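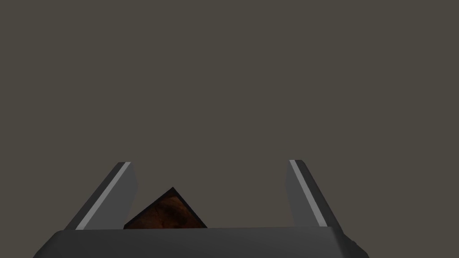 Can you join the robot club if you've never written a line of code?

Of course you can, and more than half of the people on our Tuesday evening call started out that way, me included.

Hello from the Penry robot club, then! I was asked to do the August 2020 item for the newsletter because I moaned that the last one was too short, so let this be a lesson to me. Vimala Kandasamy, who runs the club and has the patience of a saint, said to write whatever I liked as long as I put the joining details in somewhere. They're near the end. You can skip down if you're only here for those, I won't be offended.

We've been working entirely on screen since March. Before that we had the upstairs room at the Resten Centre, two long benches, a kettle and a cupboard full of motors in margarine tubs. Now we have a simulator and a video call, and somebody's dog. I was pretty gloomy about it at first. I joined to use a screwdriver! But the simulator has grown on me, partly because you can try the same silly idea thirty times before supper and not strip a single screw.

The project is called Ulell. It was meant to be an acronym and we've lost the piece of paper. The job is easy to say: get a two-fingered gripper to find a block, close on it, lift it and put it down somewhere else. We've got a very plain little world to do it in, just grey backdrop, the gripper and one brown block with a blotchy sort of pattern on it (there's a running argument over whether it looks more like rust or fruit cake). I like the view from just behind the palm best, looking out between the open fingers, and it's the one I have up when I'm practising.

What I hadn't understood before I started is how much of picking something up happens before you touch it. If the block is sitting square to the fingers and bang in the middle, a five-year-old could write the program. Move it over towards the left finger and turn it so that a corner is pointing at you, and suddenly you have decisions to make. Do you slide the whole hand across first? Do you twist the wrist? Or do you just shut the fingers and hope that the near one nudges the block straight? I was a firm believer in shutting the fingers and hoping. My block went shooting off sideways so often that Vimala started calling it the Penry method, and now there's a line for it in the results sheet.

About that results sheet, which I'm quite proud of. We each write our own grasping routine, and then every routine gets run on the same set of 200 starting positions, so nobody can claim they had a kinder block. The members' best scores go on the sheet every week. Mine stood at 8 for most of June. Out of 200! I was told very kindly that this was a useful baseline. The trouble was that I was measuring how far off centre the block was from the wrong point on the gripper, so my hand was always very confidently going to the wrong place. Once I'd fixed that (a single minus sign, two evenings) I started getting somewhere, and I'm now in the top half of the sheet if you squint and ignore the people who haven't sent theirs in.

A few of the things we've been chewing over on the calls, for those who've missed some:

How wide to open. We began by opening the fingers as far as they'd go every time, which feels safe, but it means a longer close and more chance for the block to get shoved by whichever finger reaches it first. Several of us now open only a bit wider than the block. It's fussier, and you do have to know which way the block is turned before you commit.

Corners. Squeezing a cube across its corners is a rotten idea and the simulator lets you know it. The block spins and pops out like a wet bar of soap. Turning the wrist so that the fingers meet two flat sides is the obvious cure, but some routines turn the long way round and waste ages doing it. If yours does a stately three-quarter turn before every grab, check how you're wrapping your angles. There's a note on this in the shared folder, third page, and please read it before asking me, as I only half understand it myself.

Friction. Everybody's favourite cheat. Yes, you can turn the friction up until the block sticks like toffee. No, it doesn't count for the sheet. We've all agreed to leave that number alone, and the settings file is now locked after a certain member's amazing week in July. You know who you are, and we did laugh.

Logging. Save your failed runs. I've got 621 of them in a folder called "oh dear" and they've taught me far more than the ones that worked. When you play a batch of them back one after the other you begin to see that it's really the same two or three mistakes over and over.

Next up is the Padavero Challenge, which has gone online this year like everything else. Teams send in one routine and the organisers run it on positions we won't have seen, so there's no fiddling it to fit. We're entering as one club team. The plan is to take the wrist-turning part from whoever has the quickest one, the narrow opening from whoever's is the most reliable, and stitch them together over the next few calls. I've been put in charge of testing, on the grounds that if it can be broken I'll have broken it by Wednesday. I'd love a hand with this if anyone has a spare evening. All you need to do is run the batch, watch the failures and write a line on each one. No programming at all, and it's oddly soothing with a cup of tea.

We've also been asked when the real gripper is coming back out. It's in its box at the Resten Centre and we'd all like to see it again, but there's no date for the room yet. When there is, it'll be in this newsletter. In the meantime, if you took home any of the small screwdrivers in March, could you hang on to them somewhere you'll remember? I've got two and I've already moved them twice.

Right, joining details. Calls are every Tuesday at half past seven and last until people start yawning, normally around nine. Under-16s are very welcome with a grown-up within earshot. We've got 9 places left on the club licence for the simulator, and it runs perfectly well on an elderly laptop (mine has a key missing and sounds like a hairdryer). It's free until the end of the year. Email the club address on the back page with your name and what sort of computer you've got, and Vimala will send you the installer and a starter routine that already works, more or less. Your first job will be to make it worse and then better again, same as the rest of us did.

If you're coming to your first call, do come five minutes early so that we can get your screen sharing sorted before the chatter starts. And have a look at the starter notes up to the bit about coordinate frames. Stop there! I read on past it on my first night and very nearly took up knitting.

Scores for the sheet by Sunday night please, and that includes you two who keep sending them to me as photos of your monitors.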